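El puesto de cables

En Gotus, el almacén donde trabajé hasta abril, el peor puesto era el de los cables. Todo el mundo pasaba por él. Llegaban enredados, se sacaban de una caja, se separaban y se metían en otra. El turno tenía un objetivo de 1000 piezas y quien se quedaba corto lo oía a la mañana siguiente.

Ahora ese trabajo se está probando con brazos mecánicos. Fui a verlo y me quedé hasta las cinco de la tarde. 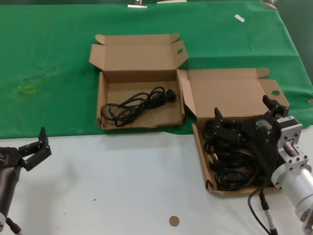
Dos cajas de cartón con cables negros y la pinza derecha dentro de una de ellas.

No voy a defender el puesto. Al segundo mes me dolían las muñecas y conozco a gente que se fue por eso. Lo que me preocupa es otra cosa: en Gotus éramos 33 en la planta y 14 habían entrado por los cables. Era el puesto que se daba a quien no tenía papeles de estudios ni hablaba bien el idioma. De ahí se pasaba a expediciones o a la carretilla. Si se quita el primer escalón, alguien tiene que decir por dónde se entra.

La empresa habla de reconvertir. En Bramden también se habló, y el curso consistió en dos tardes y un cuaderno fotocopiado. Quien ya se manejaba con el ordenador pasó a supervisar. Los demás siguieron cargando palés, con menos horas.

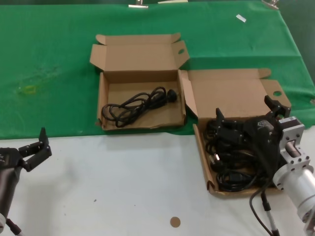
Yen-ting Peng no está de acuerdo: dice que un puesto que lesiona no puede conservarse como puerta de entrada, y que defenderlo por eso es pedir a los recién llegados que paguen con las manos. Prefiere que se negocie el salario de entrada en los puestos nuevos y que los cables se los quede la máquina.

Le doy la razón en lo de las manos. Lo del salario lo veo más difícil, porque en el último convenio la palabra formación salía una vez y sin presupuesto. Yo empezaría por ahí: horas pagadas, dentro del turno, antes de mover a nadie, y una lista por escrito de quién va a cada sitio.

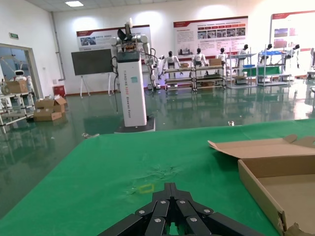

La pinza sobre la mesa del paño verde; al fondo, más robots y estanterías.

Mi nómina de los cables era de 1349 al mes. Quiero saber cuánto cobrará la persona que vigile los brazos y si podrá ser alguien que empezó como yo.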